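Sunday, spring open day at the Nisamton technical college, second floor, past the vending machines.

The bus from Stollach takes 24 minutes and drops you at the wrong end of the parking lot. I had been promised robots. What I got first was a coffee and a sticker, then a seat behind 10 students from the simulation class, most of them staring at one monitor.

Their project is called Grevar. The job this term is to teach a simulated arm to tidy a kitchen counter, and the students get to stock the counter themselves. They have gone about it the way my uncle packs for a weekend.

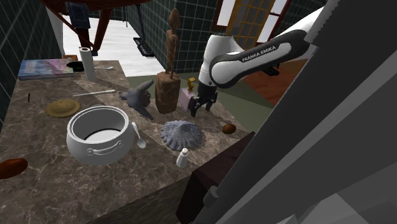 *The Grevar counter, with pot, pie, spoons and the tall carved statue. The arm comes in from the upper right.*

I asked why a kitchen needs a statue. A student told me, quite patiently, that thin upright things are hard to grasp and easy to knock over, so they make good practice. The pie apparently needs no defense.

The class has logged 483 attempts since May. Each one gets a line in a shared spreadsheet, and the comments column is the best reading in the building: "went for spoon, got counter" appears more than once. Two teams share the lab's only fast computer, and the sign-up sheet taped to it has been amended in several colors of pen.

Upstairs, the Golob room had real hardware behind a rope and a long line of small children. I gave it five minutes and went back down to the spoons.

Doors close at 4. Bring change for the vending machine – it does not take cards.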